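Notes on the Urkus checkpoint attack

18 April 2022

The claim of responsibility for the Urkus checkpoint attack came out 12 hours after the blast, and I have spent the evening comparing it with what local reporters had already published. The two don't line up well.

The statement says 70 soldiers were killed. Hospital staff quoted by the Skinddale paper gave a much lower figure and said most of the wounded were market traders. The statement also puts the explosion at the north gate. Every witness account I have read puts it on the Siltside road, where buses stop.

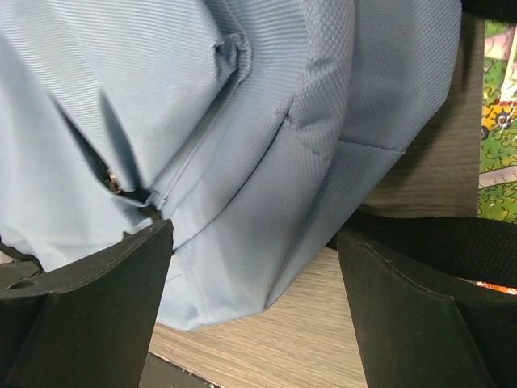 Light blue backpack, close up.

Errors like these matter when assigning blame. A group that planned an attack usually knows which gate it hit. Gwenllian Sayce, whose database of claims for the region now holds 3015 entries, codes this one as "unverified" and lists 2535 others as confirmed by a second source. I would code it the same way for now.

A second group, active around Chung since last July, has said nothing. Its silence proves little – it has claimed late before, and twice it never claimed at all.

The interior ministry has promised a forensic report but gave no date. I will update the table on the incidents page when it appears. Until then the casualty column stays blank, and the perpetrator column reads "claimed, disputed".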